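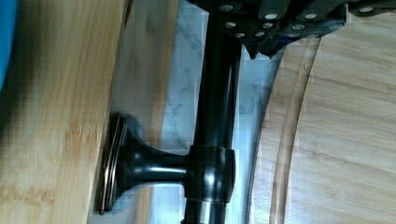 Week 6 – Food spoilage and water activity
Intro to Food Storage, handout 6 of 10
Notes by Rosalie Fankhauser. Typed up fast, check against your own.

Reading before next class: chapter 7, skip the section on canning (we do that in November). Brodie Henare's short piece on grain storage is in the shared folder, first half only.

Recap from last week

Spoilage = food gets to a state where people won't eat it. Not the same as unsafe. Soft carrot is spoiled to most of us, perfectly safe. Potato salad can smell fine and put you in bed for two days. Keep the two words apart in your written work, half the class mixed them up on the short paper.

Four routes, same as before:
Microbes – bacteria, yeasts, molds
Enzymes already in the food (browning apples, bananas going soft)
Chemical – mostly fats going rancid
Physical – drying out, freezer burn, bruising, insects and mice go here too

Usually more than one at a time. Bruise an apple, enzymes start, then mold gets in through the broken skin.

Water activity

The main thing this week. Written aw. Runs from 0 to 1. Pure water is 1. It measures how much of the water is available, which is different from how much water there is in total. Two foods can have the same moisture content and very different aw.

Why: sugar and salt hold on to water. Microbes can't get at it. Jam is wet to the touch but keeps for months, bread has about the same amount of water in it as some jams and goes moldy in a week.

Numbers to learn (all approximate, books differ a bit):
Fresh meat, fish, milk – 0.98 and up
Bread – 0.95
Hard aged cheese – 0.85 to 0.90 or so
Jam – 0.80, give or take
Dried fruit – 0.60 to 0.70
Honey – 0.60 or below
Crackers – 0.30
Milk powder – 0.20

And the cutoffs:
Most bacteria stop growing below 0.91
Staph is the tough one, down to 0.86
Most yeasts stop at 0.88
Most molds stop at 0.80
Below 0.60 nothing grows

Stops growing does not mean dies. Salmonella can sit in dry milk powder or peanut butter for months and wait. This comes up every year and every year people lose points on it.

Temperature

Quick, we did most of this in week 3. Fridge at 40 F or lower. Freezer at 0 F. Danger zone 40 to 140 F. Two hours total at room temp, one hour if it's above 90 F out. Total means total – the time on the counter before dinner adds to the time after.

Cooling a big pot of soup is the classic problem. Center stays warm for hours. Shallow pans, no more than a couple inches deep, lid off or loose until it's cold. Evelien Van Acker asked in class about putting hot food straight in the fridge. Yes if it's a small amount. A full stock pot will warm up everything next to it.

Acid

pH 4.6 is the line. Below it the botulism organism won't grow. Pickles, most fruit, sauerkraut are all below. Green beans, corn, meat, plain garlic are above. Tomatoes sit right around the line, hence the lemon juice in home recipes. Garlic in oil: low acid, no air, room temperature. Do not keep it on the shelf. Fridge, and use it within a few days.

Hurdles

The idea that you don't need one barrier to do all the work. A bit of salt, a bit of acid, some cold, a sealed pack. Each one alone wouldn't be enough, together they hold. Salami is the standard case: salt, drying, acid from the fermentation, curing salts. Try to name the hurdles in three things from your own kitchen for next time, write them down, we'll go round the room.

Case for discussion – the Banarix store

Oduor Mrema's dried mango case. Small processor, 1,232 bags packed over one season, kept in a shed with a metal roof. Target aw was 0.62. After the rains 751 bags were tested and almost 300 had visible mold, nearly all from the outside wall of the stack. Fruit was dry enough when packed, the log is clear on that.

So what happend? Points we got to in class:
Warm days, cool nights, water moved inside the bags and condensed on the cold side
Local wet spots, even though the average for the bag was fine
Bags were thin film, let some vapor through
Stack was pushed right against the wall, no air gap
Giorgia Tedesco's point – the log gives one aw reading per batch, so uneven drying wouldn't show up anyway. Good point, use it.

What would you change first if you only had money for one thing? No single right answer. Pallets and a gap from the wall is cheap. Better film costs every season.

Date labels, very short

"Best by" is quality. "Use by" is the maker's last date for best quality too, in most cases, infant formula is the exception. "Sell by" is for the store. None of them tell you how the food was kept after it was bought.

Terms to know

Water activity, moisture content, hurdle, pH, rancid, case hardening (outside dries to a crust and traps the water inside – slow down the heat), humectant, headspace, cross contamination.

Homework

One page on the mango case, due July 16, 2024. Pick one cause and argue for it, with at least two numbers from the list above. Don't retell the case, I know the case. Also bring one label from a dried or salted food, the actual label, we'll be reading ingredient lists and guessing aw from them. Lab coats for the session after, meters are being recalibrated so we share, groups of three or four.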